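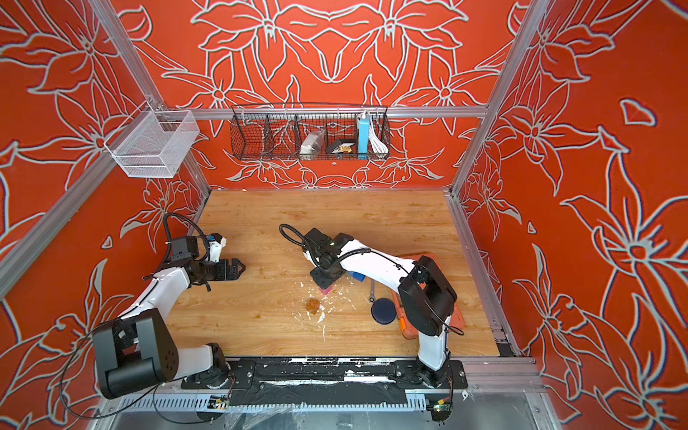 Storage basket hooked on the rear bar, power bank and cable inside. See item 9.

KAVVILLE SHARED WORKSHOP
Electrical and fire safety walk-through, ground floor
Date: October 8, 2025
Inspected by: Rūta Uibo
With: Tane Rutherford (building), Ebony Te Moana (bench users)
Marks used: OK, FIX, WATCH, N/A

Exits and walkways

1. Main exit opens fully from inside without a key. OK
2. Rear exit opens fully. FIX
The door drags on the sill and takes a hard shove. Tane will plane the bottom edge. Until then leave the mat off that doorway.
3. Exit signs lit. OK
4. Walkways clear to the full painted width. WATCH
Clear today. In September there were delivery boxes past the yellow line by the Pearce saw. Boxes go in the goods cage the day they arrive.

Power

5. Panel doors shut, labels readable. WATCH
Breaker 4 is labeled "spare" but it feeds the glue room fan. Needs a new label.
6. No extension cords used as permanent wiring. FIX
Two found. One runs behind the paint shelf to the radio, the other goes under the rubber mat at the sink. The one under the mat was unplugged during the walk-through and is not to go back. Tane to price an outlet on that wall.
7. Power strips not plugged into other power strips. OK
8. Plugs and cord ends in good shape. FIX
The belt sander cord has a split in the outer jacket close to the plug. Tagged out. Mercedes Ticona has the tag number and will sign it back in when the cord is replaced.
9. Battery packs and power banks stored off the floor, away from solvents and sawdust. WATCH
Basket storage above bench level is fine. Please keep metal bits and loose hardware out of any compartment that holds a battery. Anything swollen, dented or hot goes to Ebony, not in the trash.
10. Chargers on a hard surface, nothing draped over them. OK
11. GFCI outlets at sink and outside door trip and reset. OK
Tested each with the button. The outside one is stiff.

Fire

12. Extinguishers in place, needle in the green, pin and seal intact. FIX
Unit 172 by the glue room has a broken seal. Needle is still in the green but I can't pass it without the seal. Swapped with the unit from the upstairs office, so the office is without one until Flynn Maihi gets 172 back from service.
13. Nothing stacked within reach of the sprinkler heads. OK
14. Smoke alarms sound on test. OK
15. Oily rags in the lidded metal can. FIX
Rags were in the open bin next to the can. I moved them. This was on the last sheet too.
16. Flammables cabinet closed, self-closing door works. WATCH
Door closes but doesn't latch unless you push it. Hinge could use oil. One tin of Sivasano thinner had no lid on and was thrown out through the hazardous pickup.

Machines and dust

17. Guards fitted on saws and grinders. OK
18. Emergency stops work. OK
All pressed with the machine running.
19. Dust collector bag below the fill line. FIX
Over the line. Emptied while I was there. The log sheet has no entries after September.
20. Space heaters. N/A
None in use. If anyone brings one in when it gets cold, the limit is 1000 watts, it plugs straight into the wall, and it goes off when you leave the room.

First aid

21. Kit stocked and in date. WATCH
Short on eye wash and the larger bandages. Flynn is ordering from Bralovholm with the next supply list.
22. Emergency numbers posted by the phone. OK

Notes

Items 6, 8 and 12 come first. Item 2 should be done before the weather turns, the wood swells and it only gets worse. Item 15 needs to be raised at the next users' meeting and I'd like it written into the bench rules.

I did not get into the loft, the ladder was locked and the key wasn't on its hook. Tane to let me know when it turns up and I'll do the loft separately.

Copies to: Flynn Maihi, Mercedes Ticona, notice board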